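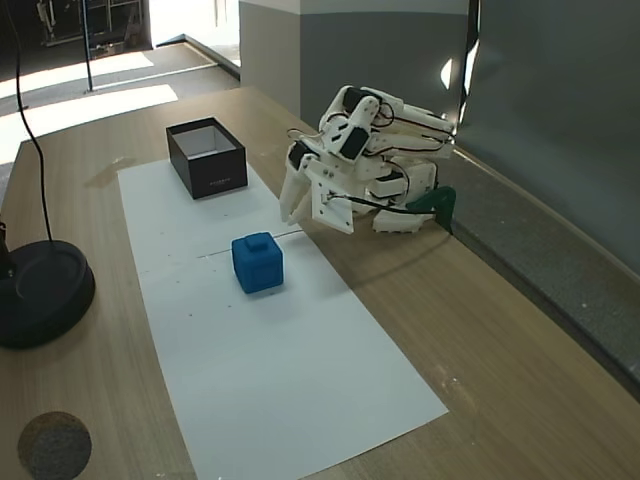
Brynhildur Kárason wrote, after reading the last draft of this section, that the sheet procedure was clear enough but that it never said when a sheet has to be thrown away, and that two of her runs had been marked against an old line without anyone noticing. Steps 9 and 10 have been added in reply. The rest of the numbering is unchanged up to that point.

4. Setting up the tabletop contact trial

4.1 Purpose

The trial measures how far a light object shifts when the fingers of the hand close on it from a fixed mounting. The result is a displacement in millimetres and a change of heading in degrees, both read from the paper sheet. No force sensor is used. The method was worked out at Skallport for hands whose fingertips carry no sensing, and it compares one closing routine with another. It does not give a grip strength, and results from it should not be quoted as one.

4.2 Before you start

You will need the hand on its bracket, the foam cube, the open box, a roll of plain white paper, a soft pencil, a steel rule, a protractor and low-tack tape. The control software is Pringle, which must already be installed and able to find the servos. If it cannot, go back to section 3.

CAUTION: Keep your own fingers clear of the hand whenever the servo supply is on. The joints may move to their stored position when power is applied.

CAUTION: The wires between the segments are thin. Do not lift or turn the hand by them, and do not tape them down. They need slack to follow the joints through their full travel.

4.3 Mounting the hand

1. Switch off the servo supply.

2. Fix the bracket near the rear edge of the table and tighten it by hand. Push the bracket sideways. If it moves, tighten it again.

3. Check the screws on the palm plate. A loose plate shows up in the results as a drift in heading, and is easily mistaken for a fault in the closing routine.

4. Lead the cable from the palm back towards the bracket. It must not touch the sheet at any point in the movement.

NOTE: The hand does not need to be level. It does need to be in the same attitude for every run in a set. If you have to loosen the bracket part way through, start the set again.

4.4 Laying the sheet

5. Cut a length of paper long enough to reach from the rear of the table to the front. A diagonal lay is acceptable, and on a shallow table is often the only way to fit the full travel.

6. Tape the corners from underneath. Tape on top of the sheet can catch the cube.

7. Draw the reference line across the sheet with the rule. Use light pressure. A heavy line dents the paper and the foam will drag on it.

8. Mark the start position of the cube with two short pencil strokes at adjacent corners. Do not draw round the whole base, as the outline becomes hard to tell from the end marks after a few runs.

9. Write the set number on the back of the sheet before the first run. One sheet serves one set and no more.

10. Replace the sheet when the set is finished, when the reference line can no longer be read along its whole length, or when any mark has been rubbed out. Rubbed paper is rougher than new paper, and runs made across it must be struck from the record.

4.5 Placing the objects

11. Set the cube on its start marks with the knob facing up. The knob is there for you to lift the cube by. Handling the sides leaves grease on the foam and changes how it meets the fingertips.

12. For a reach trial, place the open box farther back on the sheet. For a contact trial without transfer, the box may be left where it is provided the cube cannot strike it.

4.6 Running a set

13. Switch on the servo supply. Wait for Pringle to report all joints ready.

14. Load the closing routine and set the closing time to 300 milliseconds.

15. Start the run. Do not lean on the table.

16. When the joints have stopped, mark the two reference corners of the cube with the pencil, then open the hand.

17. Measure from each start mark to its matching end mark. Enter both figures. Pringle works out the mean displacement and the change of heading.

18. Return the cube to its start marks and repeat until 40 runs have been made.

NOTE: If a run displaces the cube off the sheet, enter it as OUT and leave the distance blank. Do not enter a zero.

4.7 Reading the result

The routine supplied with the software is stored as number 629 and should be run first on any new mounting. If its mean displacement exceeds 25 mm, check the palm screws and the bracket before going further -- the fault is more often there than in the servos.

Compare sets only when they share the same paper, the same cube and the same closing time. Sets made at Bruvwood and Flomville used different paper stock, and their figures are kept in separate tables in Appendix C.

Switch off the servo supply before removing the sheet.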